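Everyone at our shed meetups wants to argue about arms. Fair enough, arms are fun! But after a winter of swapping parts between the Plondness arm and the Ziltar one, I reckon the fingers matter more, and they're the bit we all cheap out on.

The stiff Kettunen jaws did 1000 cycles without a whinge and still made a mess of a slice of bread. Soft fingers forgive you - a bit off on the angle and they just fold round the thing. I'd take them over a $2000 wrist any day, and I've gone off the Trultano controller too (7 menus to change one speed, come on).
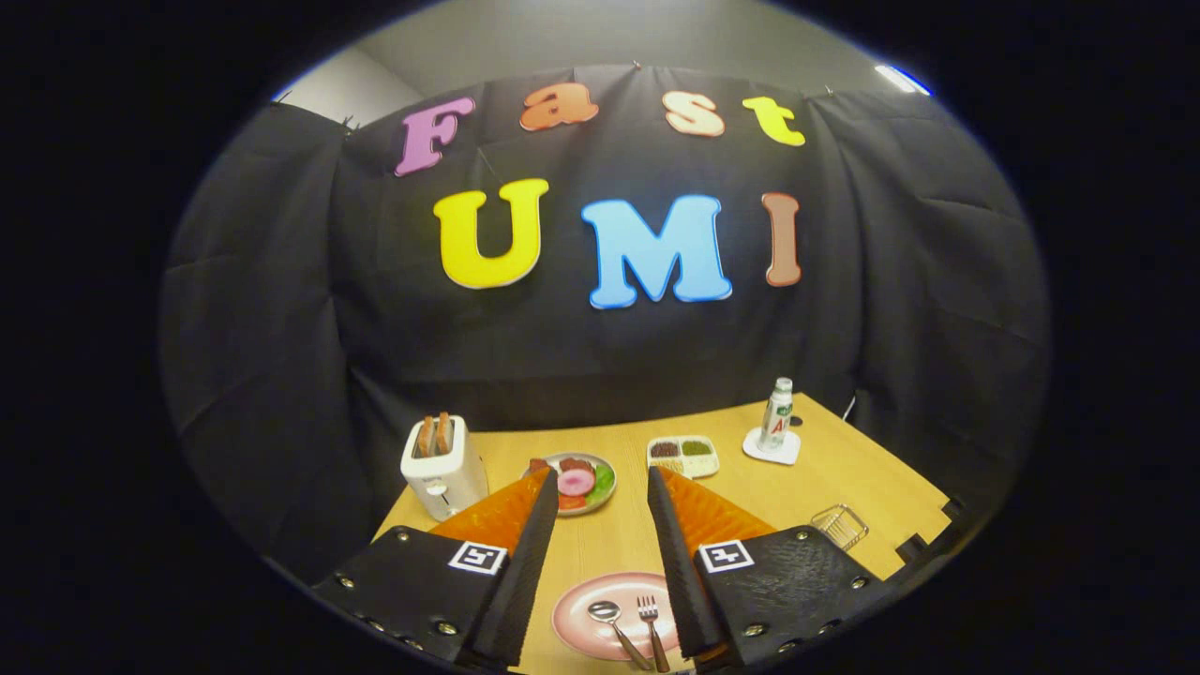

Soft orange fingers, breakfast table setup, toast still in the toaster.

So spend your money at the pointy end, mate, and argue about arms later.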